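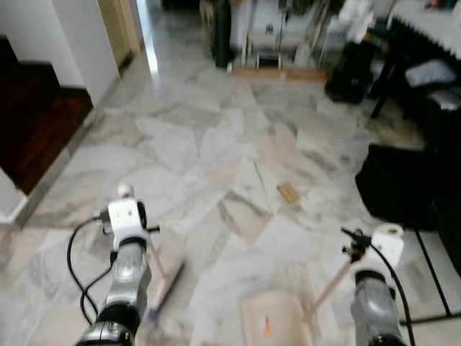

Broom in the left gripper, dustpan in the right, and one golden-tan scrap still to go.

I have now swept the same floor for most of a Monday, and I'd like it on record that I'm getting better at it. The arms are doing the actual pushing, of course. I'm standing at the controls with my elbows out like a nervous waiter, trying to bring a brush and a dustpan together without one shoving the other across the marble.

"You're rushing," says Nouhaila Filali, and she's right.

Filali runs data collection at Nerkine, a small outfit that wants household robots to learn chores by studying people doing them through the robot's own arms. Every sweep I make gets saved: what the head camera saw, where each joint was, when the grippers opened or closed. Do that enough times and you have something to train on. Her target for sweeping is 1,000 good examples, and when I show up in November 2022 the team has 625.

Good is the word that hurts. I made 72 attempts over the day (my shoulders can confirm this) and plenty got tossed. Sometimes I lost the dustpan. Once I swept beautifully, straight past the thing I was supposed to be sweeping.

What surprised me was how much Filali likes a wobble. If I miss and then recover, she keeps it! A learner that has only ever watched perfect sweeps has no idea what to do when the scrap skids off to one side, so she wants the second tries in there too. What she doesn't want is dithering. If I hover the broom while I think, the model may well learn to hover.

She's also fussy about the floor. These tiles are white and gray with veins running every which way, and some have a creamy tone that isn't miles away from the color of the debris. Great, she says. Kitchens and hallways aren't lab benches, and she'd never want the bags and chairs cleared out of a room before a session. The scrap gets a new starting spot each time, and so do I, more or less.

By late afternoon I'd found a rhythm: pan down first, let it settle, then short strokes toward it. Filali checked my last batch over a cup of tea and threw out only 2. The sweeping set should be finished by April, she thinks, and after that they start on wiping tables. I've already asked if I can come back for that one.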